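Opinion > Essays > Everyday Life

8 February 2019
By a staff contributor

I want to make the case for the repair shop. I mean the small kind, with a bell on the door and a counter too high for children, where you hand over a dead toaster and get a paper ticket in return. I love these places more than is probably reasonable, and I think a town that has one should hang on to it with both hands!

Mine is called Bulis. It sits between a dry cleaner and a place that sells aquarium supplies, and I walked past it for years thinking it was closed. The window is full of radios, the sign has faded to the color of weak tea, and the lights are only on at the back. Then last October my stand mixer started making a sound like gravel in a coffee can, and a new one like it was priced at 277 dollars. I carried the old one down the hill in a laundry bag.

The repair cost me 30 dollars. A gear had worn down, a cheap one that is meant to wear down so that the expensive parts don't. I had owned that mixer since my first apartment and had no idea it was built with such good sense. The man at the counter showed me the old gear, let me run my thumb over the flattened teeth, and then dropped it in a can with a hundred others. I went home and made bread at nine at night because I was so pleased.

What I got for my money was a working mixer plus a small education, and the second part is what keeps me going back. I've since brought in a desk lamp, a box fan and an old Ojala sewing machine that came to me with a seized wheel and no manual. Every time, I come out knowing something. A fan hums when its bearing is dry. A lamp that flickers usually has a tired socket, and a socket costs less than lunch. These are tiny pieces of knowledge, but they pile up, and after a while you look around your own kitchen and it feels friendlier, full of things you could open up if you had to.

I know the arguments on the other side, and some of them are fair. Repair takes time. My sewing machine was gone for 3 weeks while a belt came in the mail, and if I had needed it for a living I would have been tearing my hair out. Some things can't be fixed at any sensible price. I once took in a Horo electric kettle and was told, kindly, that the base was glued shut and that prying it open would crack it. Two minutes of looking, no charge, and I carried it home again. That one still makes me mad (glue! on a kettle!), though my quarrel is with whoever drew up the kettle.

And there's the price of new stuff, which is often so low that fixing the old one looks silly on paper. I get it. When money is tight you buy the cheap one and move along. But I'd ask anybody in that spot to call a shop first, just once, because the quote may surprise you.

The part I get most excited about is the hands. Watch a good repairer turn a small screw in a deep hole by feel, eyes on the ceiling, still chatting about the weather. We talk about that sort of skill as if it were simple because it doesn't come with a diploma.

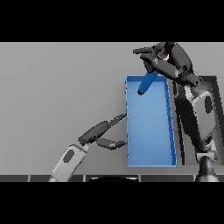
It takes years to get that touch, and you mostly get it by standing next to a person who already has it. That's my real worry. A shop can close in an afternoon, and everything the owner's fingers know goes home with them.

So I'd like to see more apprentices, and I'd like towns to help pay for them. Likier, the next town over, gives its repair shops a break on rent in a building the city already owns, and there are now 2 shops in it where there used to be an empty shoe store. One does bikes and one does small appliances. I went on a wet morning and there was a line! People were holding blenders in their arms like cats.

I'd also like high schools to bring back the class where you take an engine apart. I never had one, and I think I'd have loved it. Put a broken fan on every desk and let the kids go at it.

Meanwhile, have a look in your closet. I'd bet there's a vacuum in there that quit a while ago and that you've been meaning to haul to the curb. Look up the nearest shop, put the thing in the car, and bring the cord and any loose pieces with you. My own next trip is for a clock radio that gains an hour every night, and I can't wait to find out why.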